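The Drodik Parish Map Folio

Old farms, field names and water meadows on one big sheet

If you have ever sat in a record office with four maps open and only two hands, you will understand why we made this one. The Drodik folio puts the farms of a single small parish on one generous sheet, with every field numbered and every boundary drawn the way the old surveyors drew it, wiggles and all. It folds down to fit a bookshelf (a tall one, I admit) and opens flat on the kitchen table.

The booklet that goes with it was written by Hicham Slaoui, who spent the better part of 3 winters reading leases, tithe lists and a great many letters about a disputed ditch. He has a soft spot for field names, so you'll find a whole chapter on them, including the Promer, a wet strip by the stream that changed hands so often the clerks gave up spelling it the same way twice. There is also a short piece on the Ķēniņš family, who ran the upper mill and left us a wonderfully grumpy account book.

What you get

Folded map sheet, printed on both sides
Booklet, 205 pages, sewn binding
Index of tenants and field names
Card slipcase with a ribbon pull

The second printing is limited to 1,000 copies and has 4 corrections to the index, all sent in by kind readers. If you bought the first printing, write to us and we'll gladly mail you the correction slip.

Published by Tendska. Orders leave us in the first week of each month, apart from March, when we close for stocktaking. Please store the slipcase upright and keep it out of strong sun, as the green cloth tape on the spine does fade.

Page updated Aug 21, 2018

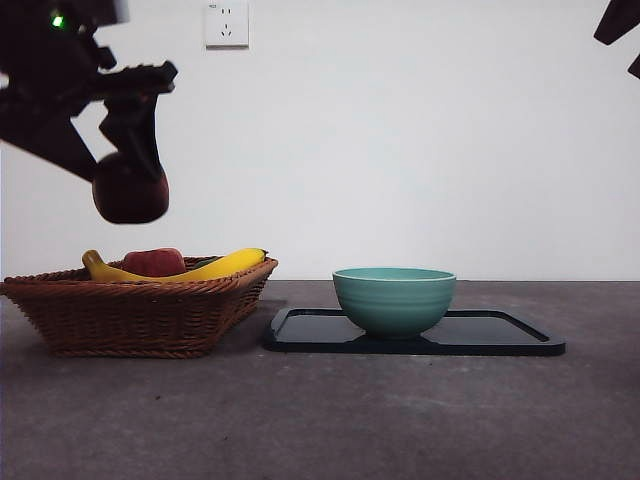
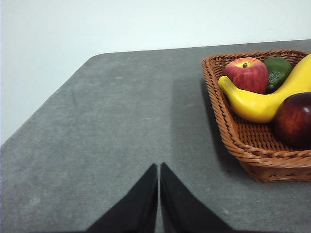
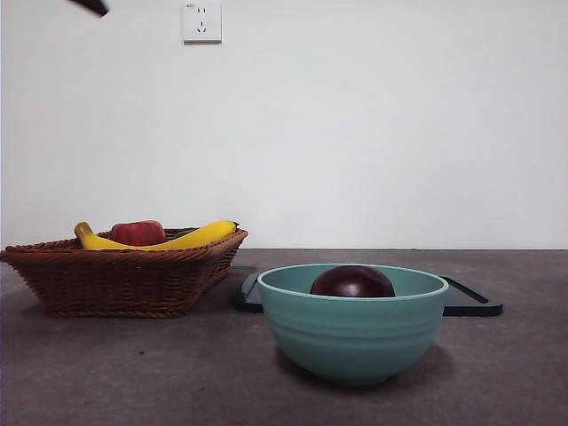
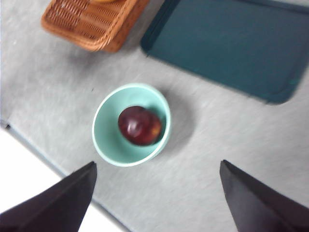 Last picture: dark red fruit in a mint-green bowl.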